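4. Mug handling with two arms

4.1 Why crockery

Clearing and stacking cups is a chore that most adults do without thinking, and for that reason it is often treated as a minor test for a household machine. Our experience in the first part of the study was different. Of the kitchen chores we asked households to rank in August, putting cups away came near the bottom for difficulty and near the top for how often it has to be done. A machine that could manage only this would still save a little work every day.

Earlier work at Dirnach (Hirano and Sasaki) dealt with plates and bowls, which have the same shape from every side. A mug does not. The handle breaks the symmetry, changes the width of the object depending on the approach, and gets in the way when two mugs are close together. A gripper can hold a mug by the rim, by the body or by the handle, and each choice limits how the mug can be put down afterwards. If it is picked up by the base end, it has to be turned over before anyone can use it.

4.2 Task and scoring

The task is to move every mug on the table into a tray and leave each one stable. The order is free. The arms may work together or take turns. A trial ends when the controller reports that it has finished, or when an operator stops it. We used the Drurneck planner without changes and the Mizuno grasp model, trained again on our own set of cups.

Each trial was scored at two levels. The strict score requires all mugs to be inside the tray and upright, with none leaning on the rim. The loose score requires only that all mugs are inside the tray, whichever way up they are. We kept both because the people we spoke to did not agree on what counts as a tidy tray. Emiko Hirano scored the trials from the overhead view, and Yuto Sasaki scored them again without seeing her marks. Where they differed, the lower score was kept.

4.3 Results

We ran 94 trials. The controller met the strict score in 41 of them. Most of the remaining trials failed on the position of a mug and very few on a dropped one. Breakage was not an issue with the cups we used, though we would not claim the same for thin china. 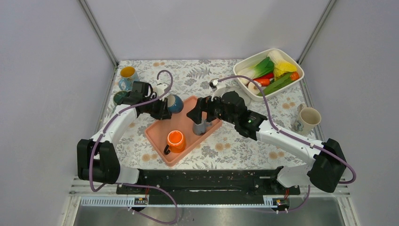 Figure 3. Mug task with both arms over the table.

Placement was the weak point of the system, and it was weak in ways that a simple count of mugs moved would hide. A controller that is told only to get a mug into the tray has no reason to care which way up it lands. In Figure 3 the orange mug is bottom side up in the tray and the blue one is tilted at the tray's edge, so neither would satisfy the strict score as it stands. Correcting a tilted mug calls for a small push or a fresh grasp, and the planner had no action for either. It could only lift the mug and place it again, which sometimes disturbed its neighbour.

Handles caused a second group of failures. The planner treats each mug as a plain cylinder when it looks for free space, so it tended to leave too little room on the handle side. We tried adding a fixed margin to the cylinder. This reduced contact between mugs but made the tray seem full to the planner too early, and we went back to the original setting for the trials reported here.

Sharing the tray between two arms also cost time. When both wanted the same part of it, one had to wait, and the waiting arm often kept a mug in the air longer than a person would. Tralletti's scheduler, which gives each arm its own half of the tray, avoids the wait but cannot use the middle well. We did not test it with a tray set at an angle to the table.

On this evidence the chore is partly within reach. Moving cups from one place to another can be left to the machine under supervision, but arranging them as a person would want to find them cannot yet. Section 5 looks at whether a separate tidying step, run after the last mug is placed, closes any of the gap.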